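Learning hymns on a second-hand squeezebox

12 December 2024

I have fallen hard for four-part hymn tunes and I'm afraid this whole post is about them! Since September I've been working through an old harmony book on my Bisen, a little piano accordion I bought from a shop in Galley, and I am having the best time with it. The bellows wheeze a bit on the push. I don't care.

The book has roughly 200 tunes in it and no words at all, only names and metres, so half the fun is working out which ones I already know. I'll be plodding along the top line with one finger and suddenly there's my primary school assembly coming out of the thing. Common metre is the great discovery. You can swap the words of one hymn on to the tune of another and they just fit, and I've spent whole evenings doing it (sorry, neighbours).

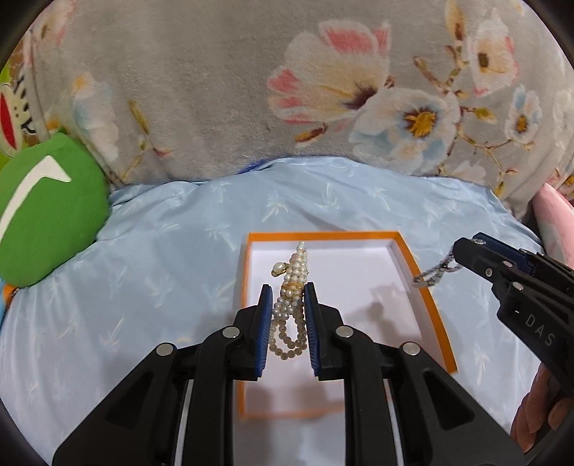 Tune number 29 is the one I keep going back to. It's in E flat, which I used to avoid, and the tenor line has a lovely climb in the third phrase where everyone else stays put. I couldn't hear it for weeks because I was playing each chord as one lump. Then I tried each part on its own, all the way through, before putting any two together, and now I think of it like a bracelet with several rows of small pearls — every strand its own line, and a gold bar across the middle holding them side by side. For me that bar is the long chord at the end of line two, where all the parts wait for each other. Get there together and the rest is easy!

My left hand is still the weak spot. The bass buttons give you a ready-made chord, and in a hymn the bass often wants to walk about underneath, so I've been using the single notes and leaving the chord buttons alone. Slow going. I manage 5 tunes properly that way and bluff the others.

I've also ordered the Hordiienko arrangements, the ones with the descants, and the Indetti book of carols because of the time of year. The carols came first. There's a minor key one near the back with a drone all through it, and on the accordion it sounds enormous. If anyone has fingering for the bass run in the last verse, please leave it in the comments.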